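Tulleck徽章勋章交流会逛摊记

2024年10月29日　作者：旧章铺
阅读时间：6分钟

总算去了一趟Tulleck！这个徽章勋章交流会我惦记了好几年，每回不是加班就是感冒，这次提前把票买好（门票30块，现场买也一样的价，没有早鸟优惠），一大早就拖着箱子出门了。先说结论：钱花超了，腿走断了，明年一月那场小的我还想去。
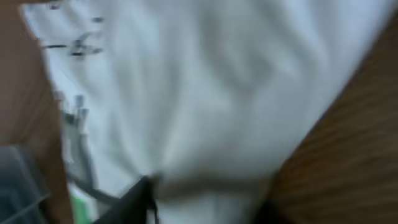
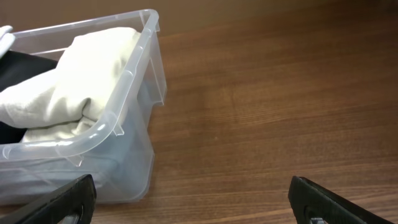
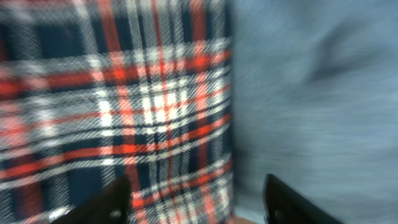
白布、透明箱里的米白色布料、格子布

会场在Tulleck老市政厅的二楼，楼梯又陡又窄，扛着展示柜上去的摊主一个个脸都红了。门口盖手章，蓝色的，我洗了两天才洗掉。进门左手边是硬币和纸币，右手边才是我们这些玩章的，中间夹着一排卖旧明信片的，走道特别窄，两个背双肩包的人迎面碰上就得有一个往后退。所以给大家提个醒，背包换成斜挎的小包，不然一转身就可能扫掉人家一盘东西，赔不赔得起另说，那个尴尬劲儿真的受不了。

我这次主要想找铁路和邮政的长期服务章，军队那块只是顺带看看。这两年大家都追战役章，价格抬得离谱，民用的服务章反倒没什么人碰，做工却一点不差，有些珐琅的颜色好得让人挪不动步。第一圈我规定自己只看不买，走到第三个摊就破功了，买了一枚铁路信号员的帽徽，背面是两根弯脚，有一根重新焊过。摊主自己先说的，还拿放大镜给我指焊点，价钱也让了一点。这种摊主我愿意多聊几句，后来又绕回去在他那儿买了两颗制服纽扣。

再往里走是Ekano的摊，专做绶带的。我本来以为绶带嘛，有什么好逛的，结果在那儿站得最久！他们把老库存的丝绶带和后来补织的分开卷着，标签上写清楚宽度和织法，想摸可以摸，先擦手就行。我以前一直分不清丝的和人造丝的，只会看反光，店家教我看边：老的那种边缘收得紧，横着轻轻拉，纹路不会散开；新的边上有一条硬硬的棱，手指一刮就知道。当然也有例外，他们自己也说遇到过看走眼的。我剪了几段回来配手里的裸章，按长度算钱，一段12块，比网上买回来颜色不对再退要省心太多。

说到配绶带，多讲一句。很多新入坑的朋友拿到一枚没绶带的章就急着配上，配完拍照好看，可是往后要转手，一定得跟人讲明绶带是后配的。现场就有一个摊，章是真章，绶带新得发亮，价签上写“原品全套”。我问了一句，对方含含糊糊说收来就这样。可能他真不知道吧，但我还是没买。

中午吃得很惨。楼下那家面包店队伍排到街角，我啃了自己带的饼干，坐在楼梯平台上跟一位收消防徽章的老先生换着看东西。他把章都插在绒布册子里，一页一页翻，每一页角上用铅笔写着收来的年份和价钱，早年的价钱看得我心都在滴血。他劝我别用塑料夹页，时间久了会粘，铜的还会起绿。我回家翻了翻自己的册子，嗯，已经有两枚开始起绿了，最近正在慢慢换成无酸纸卡。

下午去听了Sandhu的现场压制演示。Sandhu是做复刻章和社团纪念章的小厂，在会场后厅摆了一台手动压机，观众可以排队自己压一枚铜片，免费！声音很闷，咚的一下，脚底下的地板都跟着颤。他们讲了模具怎么开、怎么退火、边料怎么冲掉，还拿出一副用裂了的旧模给大家传着看，裂纹在压出来的成品上会变成一条凸起来的细线。这个知识点很实用，以后看到章面上有一条说不清的细线，别急着判成划痕，划痕是凹的嘛。

我问了复刻品会不会打记号，回答是会，背面靠下有个很小的厂标，但没有办法阻止别人磨掉。所以看背面有没有打磨痕迹就很重要了，侧着光看，平的那块和周围的纹理对不上就要小心。我旁边一位大哥听到这里，当场把自己早上刚买的一枚掏出来对着窗户照，照了好久，没吭声，又收回去了……我也没敢问。

最后是Gisuvel的预展，就在三楼一个小房间，得登记才能进，登记完发一副白手套。他们下一场拍卖里有一整组邮政系统的章，带原盒、带证书，还有受章人的信件，品相真叫一个好。证书上的墨水颜色褪成了棕的，折痕处有人拿纸胶带粘过，这点图录里写了，写得很老实。估价快900，我算了算这个月的房租，默默把手套还了。不过工作人员态度挺好，知道我买不起也照样把盒子打开给我看里衬，里衬上压出来的印子跟章的轮廓是对得上的，看原盒是不是原配，这一条很管用。有的盒子是后凑的，章放进去会晃，或者印子大了一圈。

顺便吐槽一下预展的灯，黄得厉害，银章看着跟镀金似的。想认真看颜色的，可以请工作人员陪着挪到窗边，我是临走才看见别人这么干，亏了。

实用信息放一起：
会场早上开得准时，前一个小时人最少，好东西也多半在这个时候走掉。
现金带够，能刷卡的摊很少，最近的取款机在车站那头，来回要走一阵。
放大镜自己带，六倍的我觉得正好，倍数太高反而找不着地方。
厕所在一楼，二楼那个锁着。
想砍价的话收摊前去，但别砍得太狠，大家早上四五点就起来装车了。

这趟的收获：信号员帽徽一枚，纽扣两颗，绶带若干，一枚邮差的二十五年服务章（珐琅崩了一小角，在背光的位置，我不介意），还有我自己压的那枚歪掉的铜片。服务章的编号我还在查，目前只对上了大致的发放地区，有同好手里有邮政系统老名册的，麻烦留言告诉我一声，扫描件也行，我拿Ekano那儿多剪的一段绶带跟你换。

一月那场听说挪到一楼了，不用爬那个楼梯，具体的摊位图出来我再更新在这篇后面。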